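3.2 Cell layout and maintenance procedure

The cell consists of a fixed work surface, a two-arm manipulation station and a small omnidirectional base, Sonach, that carries parts between the station and the storage rack. The arms are driven by the Dillus controller, version 2, and the base by its own onboard board. Both report to a single scheduling process. Calibration data are stored per component, so that a wheel or a camera can be replaced without repeating the full procedure for the cell.

The head camera is mounted above the work surface and looks down at a fixed tilt. It is used for part localization during normal operation and for inspection during maintenance. Exposure is set manually. Automatic exposure was disabled early in the project after it was found to shift the threshold used for segmenting parts from the surface. The manual setting favors low noise over short exposure, and objects that move quickly close to the camera are therefore recorded as streaks. For localization this has no effect, as the arms are commanded to hold still before each measurement. For inspection it matters more, and the procedure in this section was written with that limit in mind. 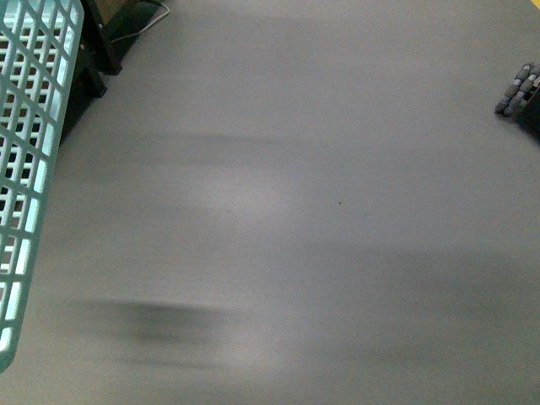 Figure 3. Head camera view of the work surface during a maintenance session, with a basket at left and an omni wheel at right.

Surface inspection is the first step of the procedure and is carried out before any work on the wheels. The reference for the surface is a stored map of mean gray level, built from 300 captures of the cleared table under the standard lighting. A new capture is compared with the map after smoothing, and the remaining differences are grouped into regions. Regions are then sorted by edge sharpness. The dark band in the lower left of Figure 3 and the fainter one higher up have soft ends and no usable boundary, and both are rejected as motion blur. The small dark speck near the middle has a sharp outline and is kept as a candidate mark. A candidate that returns at the same position in a second capture is reported to the operator, who wipes the surface and repeats the check. Candidates that persist after wiping are added to the map as permanent marks.

Static objects are masked by hand at the start of each session. In the configuration used here the mask covers the basket along the left side and the black stand behind it. We tested an automatic mask based on color, which was reliable for the green plastic but failed on dark equipment in shadow. The manual mask takes little time and was retained.

The wheels are inspected next. Each wheel carries small rollers around its circumference, and wear on a single roller is enough to produce a periodic lateral error in the motion of the base. With drive power off, the operator turns the wheel by hand and checks every roller for free rotation and for flattening. Fibers wound around a roller axle are removed with tweezers. Rollers are replaced as a complete set per wheel, and the old set is discarded even when only one roller is damaged. Mixed sets were used until July and gave inconsistent odometry.

After reassembly, the base is driven through a closed test path on the Drineo floor fixture. The path has 144 segments and includes pure translation, pure rotation and combined motion. Wheel encoder readings are logged for every segment, and a new slip coefficient is fitted for each wheel. The maintenance log used in this study contains 2,077 segment records, excluding runs stopped by the operator. If the fitted coefficient differs from the previous value by more than the tolerance in Table 2, the wheel is removed and the hub screws are checked for torque before the run is repeated.

All sessions were performed by the same two operators (T. Naqvi and B. Thepsuriya), who alternated between the mechanical work and the logging. The procedure was frozen on Friday, November 13, 2020, and the results in Section 4 refer only to sessions held after that date.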